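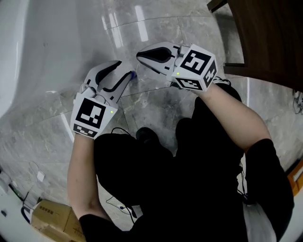

Weekend kitchen help wanted -- Farnine Bakery, Tultgate

We need 2 people for the early shift. Start as soon as you can, latest 12 June 2026. Sorry for the short notice, one of our bakers moved away in May and we've been running behind ever since.

What you'd be doing: scaling flour, shaping rolls, loading racks, washing up. Lots of washing up. Some packing for the cafe orders (Yaman takes most of the rye, Fistau takes the sweet stuff). No front counter work unless you want it.

Hours: 4 am to noon, both weekend days. Extra shifts around holidays if you ask for them. 15 minute paid break plus a sit-down breakfast when the first bake is out. Bread to take home.

Pay: same hourly rate for everybody on the floor, we'll tell you the number on the phone. Paid every two weeks. Trial shift is paid too, full rate.

You should have:
- a way to get here at 4, the bus does not run yet
- closed shoes, non slip
- okay with lifting flour bags, we can show you how
- food handler card, or willing to get one in the first 90 days (we pay the fee)

Experience nice but not needed. Selim started here on dishes and now runs the ovens. If you've only baked at home thats fine, tell us what you make and how it comes out.

Not a good fit if you can't stand heat or the radio. Nut allergy -- please talk to us first, there is almond and hazelnut on every bench.

To apply: call the shop after 1 pm and ask for Jolanta Kozłowski, or drop a note at the back door. Short is fine. Name, phone, which days you can do, when you could start. No resume needed but bring one if you have it. Please don't call in the morning, we can't hear the phone over the mixer and the mesages get lost.

Trial shifts are going on the calendar now, first come first served. Selim Karakaya does those, so wear something you can get flour on.

Parking behind the building, use gate code 3075, not the spots by the pharmacy. They tow.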